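Skiltholm Community Kitchen: where we've got to, 13 August 2023

Hello again! Ekrem Yüksel has been nagging me to get this to you before the holidays finish, so apologies if it rambles a bit. The lunch club is properly up and running now. We served 408 meals over the summer term (the budget had us down for fewer, so I'm very pleased) and the soup is still winning by a mile. The fish pie has its fans, me included, but it takes ages and the big oven sulks.
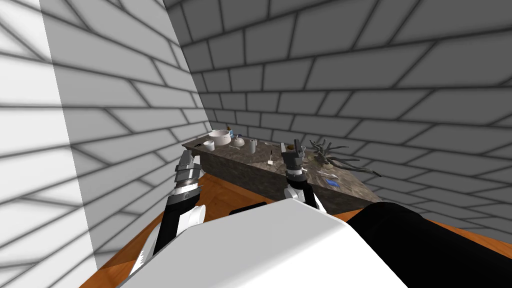 Long stone worktop, grey brick pattern behind, orange wood floor.

Money next. We've spent 200 of the small equipment pot, mostly on pans and a decent potato peeler, and the rest is waiting for the fridge. Overgaard have quoted for one with a glass door and one without, and I'd go for the one without – the glass is lovely but it puts the price up and all anyone will look at is margarine. Could you let me know if you need both quotes in writing?

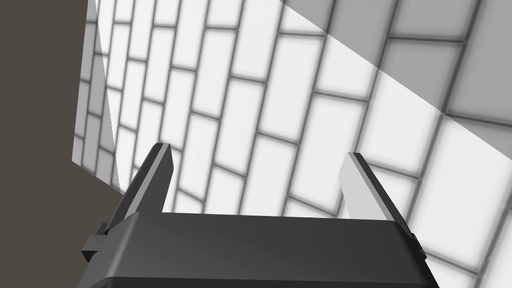
Dark grey gripper, fingers apart.

Gülizar Tekin has taken over the cookery evenings at Sosside and they've filled up fast, with 22 people on the list and 3 more hoping for a place. She did flatbreads first, then lentils, then a very messy night of dumplings. I went along to that one and I'm still finding flour in my bag.

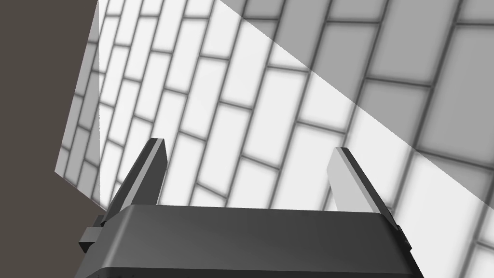 Recipe cards are the bit I'm behind on. We promised you a full set and I've got the soups done, but the puddings are all in my handwriting and need typing up. I'd like to print them big and show them on a wall during the evenings, and white brick pattern like that would do nicely as a background for the cover too. Ekrem wants a photo of a crumble. We'll see who wins.

Next report in September, with the fridge sorted, I hope!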